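Home | About | Build nights | Season notes | Gear list | Join | Contact

Print this page | E-mail this page

Last updated November, by the club page editor

About the Oresstead School Robotics Club

We're a lunchtime-and-after-school robotics club at Oresstead. Years 7 to 12, all welcome, no experience needed, no marks given.

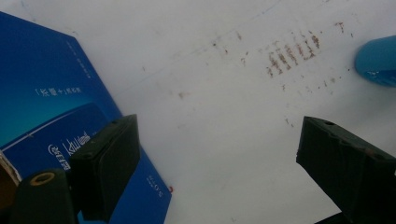 Started with one cupboard and a borrowed soldering iron. Now 17 members, two work benches and a corner of the old textiles room. Still the one soldering iron, but it's ours now.

What we do

Mostly we teach grippers to pick things up. Sounds small. Takes up the whole year.

The competition we enter is the Privholm Sort and Stow, and the job is always some version of the same thing: mixed items on a table, get them off the table and into the right bins, don't crush anything. The items change each season and you don't get the full list until the day. So we practise on whatever is lying about. Boxes, pens, tape rolls, lids, lunch stuff. Flat boxes are the worst. A box lying flat gives the fingers very little to get hold of, and if it's sitting at an angle you have to turn the wrist to match before you close, otherwise it just spins and skates off.

Shiny boxes are their own problem. The colour goes pale wherever the light catches it and the vision code decides it is looking at two boxes. We spent most of a term on that. Fix was partly better code and partly moving the lamp.

How the hand-held gripper works

New members always ask so it may as well go here. Before anything goes on the arm we do it by hand. You hold the gripper tool, there's a camera on it looking down past the fingers, and you do the pick yourself, over and over, while it records. Then the programming group uses those recordings to train the arm. The arm only ever sees what the camera sees, so that's what we look at as well. Not the bench from where you're standing. Very hard habit to learn!

Rules for recording:

Start with the fingers open and clear of the item.
Go slow. Slower than that.
Don't nudge the item with your other hand halfway through, the arm hasn't got another hand.
Messed up? Keep the recording, mark it as a miss. Misses are useful.
Change the layout between goes. If the box is in the same spot every time the arm learns the spot and doesn't learn the box.
Put a few other things near the edges of the view. A clean table is too easy and Privholm never gives you one.

On that last one, marks and specks on the work surface are fine too. We used to scrub everything before a session. Then we went to our first regional and the tables there were covered in old marker and tape gum and our detector went for every smudge. Came home second last. We don't fuss over the surface now.

The groups

Everyone tries everything in the first term then picks. You can swap.

Mechanical. Fingers, mounts, wrist, bins. Most of the drawing happens on paper and then in CAD, and then it goes to the printer, and then it comes back the wrong size and we do it again. If you like fiddling with bolts this is you. Finger shape gets argued about more than anything else in the club. Flat faces are good for boxes and bad for pens. Grooved ones are the other way round. Soft pads help with both and fall off.

Programming. Python mainly. Vision, arm control, sorting through recordings. Lots of waiting for things to train, bring homework.

Recording. Was part of programming, got its own group last season as it's a real skill. Good recorders have steady hands and a lot of patience. Also keeps the log book, which has to say what was on the table, who was holding the tool, and hit or miss. Please write neatly. We've lost entire sessions to handwriting.

Pit and paperwork. Packing list, spares, safety sheet, the engineering notebook the judges read. Don't skip over this one. At the last competition the notebook score was worth more to us than the second run on the table.

Projects on the go

Claeys. Our main arm, named after the street the club shed used to be in. Five joints and a gripper. Joint 3 has a wobble. We know about the wobble. It's been shimmed, re-shimmed and is now getting a whole new bracket, which should be on before the holidays.

Flat pick. The box problem, see above. Current idea is to bring one finger down right beside the long edge, close until both sides touch, tilt a bit, then lift. Works nicely by hand. Getting it on to Claeys is the next job.

Reading labels. Privholm has hinted that some items will need to be sorted by what's printed on them. So we're collecting packaging with all kinds of print: white on dark, sideways, small, different languages. Chinese and English so far, would love Arabic, Korean, Greek, Hindi. If your family has empty boxes with writing on them please send them in, clean and not squashed. The trouble is the fingers get in front of the label as you go in for the grab, so the reading has to be done early, on the way down. The programming group is working on having it take a good look from higher up first and remember it.

Bins mark 2. Mark 1 tipped over.

Competition record, short version

First season: entered, arm would not switch on for the first match, did for the second.
Second season: second last at regionals. See smudges.
Third season: middle of the table, and a judges' mention for the notebook. Very happy with that.
This season: regionals at Iltisstead, then Privholm if we get through. Two teams going for the first time, a junior and a senior, sharing one van and one set of spares.

The Iltisstead trip leaves at 6 am from the front gate. Yes, 6. Permission forms are at the office, blue tray.

When and where

Old textiles room, end of the bottom corridor. Lunch sessions are drop-in. After school build nights run till 5 pm and you need to sign in and out. In the last weeks before regionals we go later, a note goes home first. Closed shoes, long hair tied back, safety glasses any time Claeys is powered up, even if you're only watching.

Food stays at the far table. Not on the recording bench, unless it's being picked up by a gripper, in which case don't eat it after.

What it costs

Nothing for members. The school covers the entry fee and the rest is from the sausage sizzle and the second-hand calculator sale. Trip costs are extra but there's help availble, just ask at the office, it's kept private and quick to sort.

What we need

Empty printed boxes (see labels)
A decent desk lamp, the bendy kind
M3 bolts, always M3 bolts
White board offcuts for work surfaces, any condition
Old toolboxes with working latches
Parents who can drive to Iltisstead and don't mind the hour

Common worries

"I can't code." Most people can't when they join. Start with recording, you'll pick it up by sitting next to it.

"I missed the start of term." Come anyway, people turn up all year.

"Is it all boys?" No. Never has been.

"Will I get to drive the arm?" Yes, after the safety sheet and one supervised go. The hand-held tool you can use on your first day.

"Can I take my finger design home?" If it's a spare. We keep the current pair and one set behind, labelled. Everything older than that goes in the tub by the door and you can help yourself.

Joining

Come to a lunch session, or get a form from the front office. Hand it back with both signatures (theres a second one on the back, everyone misses it). We'll put you on the list and find you a pair of glasses that fit.

Back to top | Print this page | E-mail this page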